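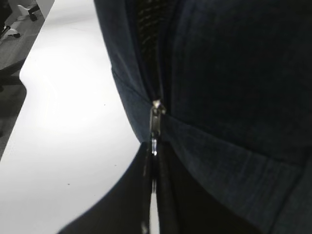
Hannelore Kofler wrote to us that a zipper should never need instructions. Fair enough, but a good share of the 351 returns on the Nurnell bag came back with the slider forced off its teeth, so read these steps once anyway.

4. Packing and closing the bag

Step 1. Open the zipper all the way. Hold the fabric flat near the seam and move the slider by its metal pull tab.

Step 2. Put hard plastic items in first, smooth side out. The box says "fits everything." We doubt it. If a case has a tab or flap that sticks out, turn it toward the middle of the bag.

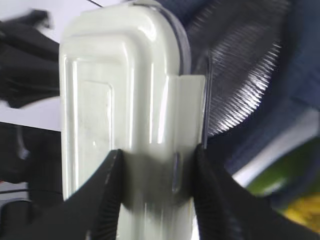
Fig. 2. Molded plastic piece, rounded corners up.

Step 3. Check the mesh panel. Keep sharp edges away from it – the net is not as tough as the sales page suggests.
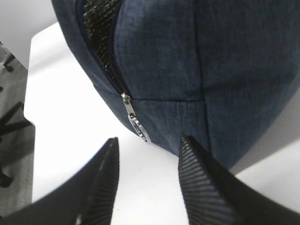
Step 4. Close the zipper slowly. If it sticks, back up a little and clear the fabric.

CAUTION: Do not pull harder. Wax, soap and pencil lead are popular cures, and we have seen little proof for any of them.

Step 5. Set the bag down on a clear, flat surface and press on the sides. Repack if anything digs into your hand. 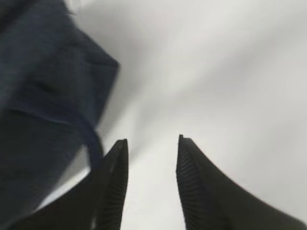

5. Storing the bag

Store it unzipped, with nothing stacked on top.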